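3.2 How small stations kept their night logs

The transmitter log is a wonderful source, and it has been oddly neglected by people writing about local television. Programme schedules tell us what a station meant to put out. The log tells us what went out, at what strength, and who was sitting up with it at four in the morning. For this section we read 696 log sheets from the Lelari relay station, covering its last years as a staffed site, and set them beside the studio's own fault book. Of the 696 sheets, 537 were complete enough to code. The rest had lost a corner, a date or a signature, and we left them out of the counts, though we still quote from them where the wording is clear.

Each sheet covers one shift. The printed part asks for meter readings every half hour, the time of sign-on and sign-off, and any break in the carrier. Below that is a ruled box headed Remarks, and this is where the sheets come alive! Engineers used it for weather, for grumbles about the heating, for notes to whoever was coming on next, and now and then for a verdict on the late film. One writer kept up a running argument with the studio about sound levels that lasted through most of a winter, and you can follow it sheet by sheet, with the handwriting getting larger as the weeks go on.

We coded the remarks in two passes. In the first pass, both authors read every sheet and marked each remark as technical, domestic or editorial. A remark could carry more than one mark, and many did. In the second pass we went back to the technical remarks alone and matched them to entries in the fault book, using the time of day as the link. A match was accepted when the two entries fell within 15 minutes of each other and named the same piece of equipment, or the same symptom. This was slow work but very rewarding, as the two books often tell the same event in quite different moods.
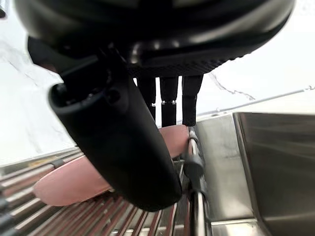
Figure 2. View from the wrist-mounted camera, with fingers above a pink plate.

The mismatches turned out to be as useful as the matches. Where the log records a fault and the fault book is silent, the engineer had usually put things right alone and seen no need to ring the studio. Swapping a valve, drying out a connector, resetting a trip – none of this reached the people downstairs in the newsroom, and so none of it reached the annual report either. Earlier accounts of the station, which lean on that report, describe a quiet and reliable site. It was reliable, certainly, but the sheets show how much steady handiwork lay behind the word.

The opposite case is rarer and more puzzling. On a few nights the fault book has a long entry and the log has nothing but a row of normal readings. We think most of these were faults on the line between studio and transmitter. The carrier stayed up, the meters stayed where they should be, and the viewers saw a blank screen. An engineer watching dials would have had nothing to write down unless he also had the monitor switched on, and we know from the domestic remarks that the monitor at Lelari was often away being mended.

The Ouazzani papers help a great deal here. They include a set of shift rotas, and by laying these over the log we could put initials to nearly every hand. This let us ask whether some engineers simply wrote more than others, and they did, by a very wide margin. The Wednesday overnight shift, held by the same person for long stretches, gives us far more editorial remarks than any other. Any claim about what "the engineers" thought of the programmes therefore needs care, for a good share of that opinion belongs to one tireless critic.

We had hoped to extend the comparison to the Fekotard site, which used the same printed sheet. Its logs survive only in part, with a gap from October onwards in the final year, and the remarks box was mostly left blank. Even so, the readings themselves are in good order and we use them in the next section, where we turn to power levels and the move to remote control.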